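Student Project Report: Visit to the Penrose Automation Open Day
Skisier College, Year 2 Engineering
Submitted Jun 20, 2024

3. The Demonstration

In May our group attended the open day held at the Penrose workshop in Lutbridge. The purpose of the visit was to observe bin picking and to relate it to our own unit on handling systems. The group was divided into 2 parties, and each was given 30 minutes at the arm station. Staff from Drellix, who supported the event, answered questions afterwards.

The objects used differed in shape and surface. Visitors were asked to remain behind the floor line while the arm was in motion. 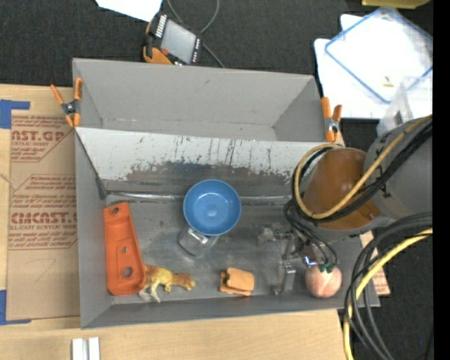
Figure 4. The gripper lowered into the metal bin, with a toy fruit and a blue bowl among the objects.

The group noted that the bowl overlapped a clear container. We consider that overlapping and transparent items deserve a section of their own in our coursework, as both were raised in the question period. We also noted the use of spring clamps on the edges of the bin, and propose the same method for our test rig.

4. Follow-up Work

The project group will build a smaller bin and repeat the exercise with household items. A request for materials has been sent to the department.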